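Notebook – hand tool demos, cutlery task
June, started 9:40 am

Right, picking up from the last page. The Skaner tools are charged, both of them, and the new pads are on the left-hand one. I swapped them last night because the old ones had gone shiny and spoons kept sliding out halfway through a lift. The new pads are a bit thicker, so the closed reading has shifted. I zeroed it again before starting and wrote the new offset on the tape on the case (please don't peel the tape off, it's the only copy until I get it into the Bickerstaff sheet).

Plan for the session is the cutlery task in a real home, both hands, one tool in each. Spoons and chopsticks in the one holder. The Areo people want more demos where things are tangled up together, and chopsticks leaning on spoons is about as tangled as I can manage without being silly!

First few runs were rubbish, my fault. I was moving at my normal kitchen speed and the tracking got jumpy every time I flicked my wrist. Slowed right down, elbows in, and it settled. I also keep wanting to peek over the top of the tool, which tips the camera back and loses the table. Note to self – look past the fingers, don't lean. 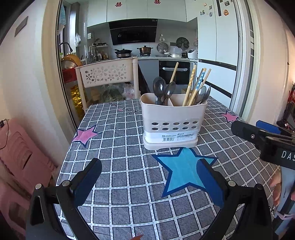
Lining up on the cutlery holder, fingers open. Second tool on the right.

The approach I've ended up liking is straight in and low, then up to the handles at the last moment. Coming from above looks neater but you lose sight of the fingertips behind whatever you're grabbing, and if I can't see them then the policy won't either. Chopsticks are harder than spoons. Close too far down and you drag the neighbours along. I've kept a handful of those messy ones and tagged them "drag", in case we want them for recovery later on.

The star tablecloth is great for tracking, by the way. Loads of corners and colour. On the plain white cloth at Stesley we dropped the pose constantly, so I'd vote for patterned cloths from here on, even if they look a bit festive.

Tally at lunch: 73 kept, 7 binned. The binned ones are nearly all from the slow start, plus a couple where I pressed record on one tool and not the other. That brings the cutlery folder up to 162. Target is 256, so we're getting there.

After lunch
Tried handing a spoon from one tool to the other in mid-air. Harder than it sounds! Your hands want to twist to meet each other and the tool bodies knock together before the fingers do. Best trick so far is to hold the giving hand dead still and let the other one do all the travelling. Haven't added these to the tally, they go in their own folder.

To do:
– check the time sync between left and right, the right one felt a touch late on playback
– ask Bickerstaff for more pads, same thickness
– more starts from the far side of the table
– copy the offset off the tape!!

Last updated: June, 4:15 pm

Recent entries
Pad wear and slipping spoons
White cloth tracking trouble at Stesley
Folding tea towels by remote, second try
Skaner charging dock notes

This site uses cookies to keep you signed in to the notebook. Accept / Manage settings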